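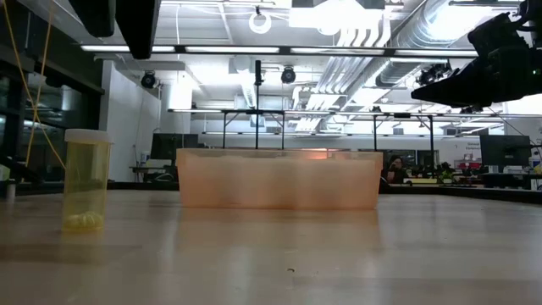

The orange bin and the pill bottle.

THE ORANGE BIN

My mother kept her life on the kitchen table, and when she moved to two rooms at Truvbridge she wanted the table to come with her. It did not fit. We measured it twice. In the end my sister took it, and I took what had been on it.

Most of that fit into one orange bin. It was the kind of bin you can almost see through, wide and not very deep, and she had owned it for as long as I could remember. She bought it at Ahmadpour Hardware when I was in second grade. It held mail first, then mittens, then mail again. After my father died it held whatever she did not want to decide about.

I put it in the back seat and drove 60 miles home with it. I set it on my own table, which has a shiny finish and shows everything, and I left it there for a week and ate my dinners standing at the counter.

On 11 April 2022 I had a day off and the rain kept me in, so I started.

I took things out one at a time and made piles. Rubber bands went in one pile. Batteries went in another, and I had no way of telling which were good. There was a church key and a roll of stamps from three rates ago. There was a warranty card for a Multex toaster, filled out in her neat printing and never mailed. There were keys, more than she had ever had doors.

I called her around noon.

"Do you want the keys?" I said.

"Which keys?"

"All of them. There's a whole ring, and then some loose ones."

"One of those is the cedar chest," she said. "Don't throw that out."

"Which one is it?"

"You'd have to try it."

The cedar chest had gone to my cousin the year before. I told her so. She said she knew that, and that my cousin would be wanting the key. I put all the keys in an envelope and wrote my cousin's address on it and used four of the old stamps. I had no idea if it was enough.

Under the keys there were papers. I found the deed to a cemetery plot, which we had been looking for since the winter, folded inside a menu. I found a receipt for 500 dollars from Plunitar Auto, marked paid, for a car I had wrecked when I was nineteen. She had told me at the time that the insurance covered it. I read the receipt over a few times. The name at the bottom was hers, and the date was the same month she had stopped going to the beauty parlor and said she liked her hair better long.

I did not call her about that. I put it in my shirt pocket, then took it out and put it in the drawer where I keep my passport.

The pill bottle was at the bottom, on its side. I had been half expecting one. My father was sick for two years, and there was always a bottle somewhere in that house, on the windowsill or in the cup holder of the truck. He hated the white caps. His hands got bad, and he would push down and turn, push down and turn, and then he would hand it to her without looking at her, and she would open it and hand it back. They never said a word while they did it. I used to leave the room.

There were a few pills left in it. I stood it up on the table by itself, away from the piles.

By then the bin was empty. I washed it in the sink with dish soap and dried it and put it back on the table. Empty, it looked a lot cheaper than I remembered. There were some crumbs where the mail had been and I wiped them up with my hand and got most of them.

I called her again.

"I found some of Dad's pills," I said.

"How many?"

I looked. "Not many. Enough to cover the bottom."

"Those aren't Dad's," she said. "Those are mine. Those are from my tooth."

"What tooth?"

"I had a tooth out. You were away at school. They gave me 30 of them and I took 2 and they made me sick." She sounded pleased to be telling it. "I drove myself home from that, too. With my mouth full of cotton."

"Why did you keep them?"

"In case somebody had a tooth."

I said I would take them to the drugstore, where they have a box for old medicine. She said that was fine. Then she asked what I was going to do with the bin.

"I thought I'd bring it to you," I said.

"I don't have a table to put it on."

"You've got the one by the window."

"That's a stand," she said. "That's for the plant." I could hear her television, and somebody in the hall asking her if she was coming down to eat. She told them in a minute. "You keep it. You'll need someplace to put your mail."

"I get my bills on the computer, Mom."

"You get some mail," she said.

She had to go then — it was soup day, and they ran out of the good crackers early. I said I would be up on the weekend. She told me to bring a jacket because they kept the place like an icebox.

After she hung up I went through the piles. The rubber bands went in the trash, and so did the batteries, until I remembered you are not supposed to do that and fished them out again. I put the deed in a folder with a label on it. I kept the toaster card for no good reason.

The rain had let up some. I put on my boots and walked down to the box at the end of the drive. There was a flyer from the feed store and a notice about the water main and a seed catalog addressed to whoever lived here before me. I carried them back up to the house and stood by the table for a bit with my coat on.

Then I dropped them in the bin and went to look for the car keys, so I could get to the drugstore before it closed.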